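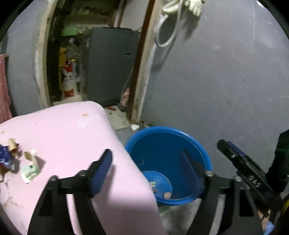 **Do I need to know anything about robots to join in?**

All you need is a pair of reasonably steady hands, a room where things get dropped or left lying, and the patience to put the same scrap of trash in the same bucket a good many times over.

# Bovora is looking for home pickers and bench helpers

Bovora is a tidying arm that a handful of us have been building in the shared workshop at Promholm, on the Lerport side of the bridge, for longer than any of us planned. The idea is a small one. We want an arm that can sit beside a table or a bed, reach out, pick up the wrappers and crusts and bits of paper that gather there, and drop them in a bucket. That's all it is meant to do, and we have found it's plenty.

The arm is mostly built. It lives on the long bench at Usmani Yard, it moves, and on a good evening it will pick up a wooden block from wherever you put it. Wooden blocks are easy. Soft trash is another matter, and what the arm needs now is a big pile of recordings of people doing the job by hand, with the same kind of two-jawed gripper, in real rooms with real stuff in them. So we are asking for people, and we would love it if you were one of them!

## What home pickers do

You borrow a pair of hand-held grippers for two weeks, one for each hand, and you pick things up with them. A session is 20 short recordings. In each one you start with the jaws open, go to a piece of trash, close on it, carry it over to a bucket, and let go. If you miss, have another go in the same recording and carry on as if nothing had happened. We want the misses. An arm that has only been shown clean grabs has no idea what to do after a bad one, and ours has had a lot of bad ones.

A few things we've learned from the sessions so far, which may save you some grumbling:

- Crumpled wrappers are the best thing to start on. They stand up off the surface and give the pads something to close around.
- Flat wrappers are miserable. Push one up against a fold in the cloth, or pin it with one gripper and pinch with the other.
- Crumbs are allowed but please don't spend a whole session on them. Two or three recordings is fine.
- Put the bucket where you'd really put it. Close by is good, but move it between recordings, even if it's only by a hand's width.
- Leave the room as it is. Please don't clean up for us – shelves, bottles, towels on hooks, all of that is welcome, as long as you're happy for it to be seen.

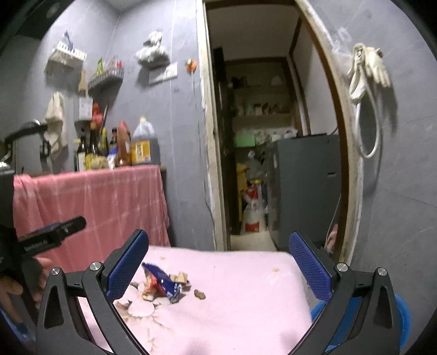
*Jaws open over a crumpled snack wrapper and crumbs on the pink surface.*

Soft surfaces are where we're shortest. Beds, padded benches, a couch with a throw on it, a folded quilt on the floor – anything that gives a little when you press on it. Our bench is hard and flat, and the arm has picked up some bad manners from it. It comes down too firmly, and on anything padded it sinks in and shoves the trash along ahead of itself. If you have a soft surface with a pattern on it, even better, as the arm still has trouble telling a printed flower from something it ought to pick up.

We have 93 usable sessions so far and would like to have 1,000 individual recordings on soft surfaces alone before we start the next round of training. Please don't be put off by that number. One person doing one session an evening gets through it faster than you'd think, and we'll take one session from you just as happily as ten.

## What bench helpers do

If you'd sooner come to us, there's a different kind of help we need at Usmani Yard. The finger pads wear out and need to be cut and glued. Pivot screws work loose and have to be checked, both on the hand-held grippers when they come back from a loan and on the arm itself. There's a bracket at the shoulder that we've now made four times in four shapes, and we would welcome a fifth opinion from somebody who knows about brackets. And there is sorting: somebody has to watch each recording through and mark where the grab starts and where the drop happens. It's quiet work, it goes well with tea, and you can do it sitting down.

You don't have to own any tools. If you've never used the drill press, one of us will stay with you until you're comfortable with it.

## What we ask of everyone

1. You should be 18 or over, or come with a parent or guardian who is signing up too.
2. Home pickers need a spot with decent light. A window or an ordinary ceiling lamp is fine.
3. Everybody who lives in the home should know that you're recording and be okay with it. Put away letters, medicine labels, family photos, and anything else you'd want kept private.
4. Food scraps should be dry ones. The pads are a pain to clean.
5. Bring the grippers back in the box they came in, with the chargers. If something broke, bring that too and just tell us. You won't be charged for it and you won't be scolded.

## What you get

We can't pay wages, and we'd rather say so early than have you read to the bottom and feel let down. The project fund stands at $3,456 at the moment, nearly all of it set aside for motors and a new power supply for the arm. Out of the rest we cover your bus fare to and from Promholm, and there's soup on build evenings. Home pickers also get bench time at the workshop for the length of their loan, so if you have a chair that wants regluing or a project of your own that's been waiting for a vise, bring it along. Everyone who takes part can come in and try the arm on their own recordings. It's a funny feeling, seeing it reach for a wrapper the way you do.

## How to sign up

Stop by Usmani Yard on any build evening (the schedule is on the door) or leave a note in the Bovora box just inside the entrance. Tell us:

- whether you'd like to pick at home, help at the bench, or try a bit of each
- what sort of surfaces you have, soft ones especially
- whether you're left-handed, as we have very few left-handed recordings and would be delighted to have more
- which evenings suit you for a short introduction, usually over in half an hour

The first grippers go out as soon as we have people to lend them to, and loans will carry on until the end of May. If they're all out when you ask, we'll put you on the list and let you know when a pair comes back.

Posted 18/02/2024 by the Bovora builders, Promholm workshop, Lerport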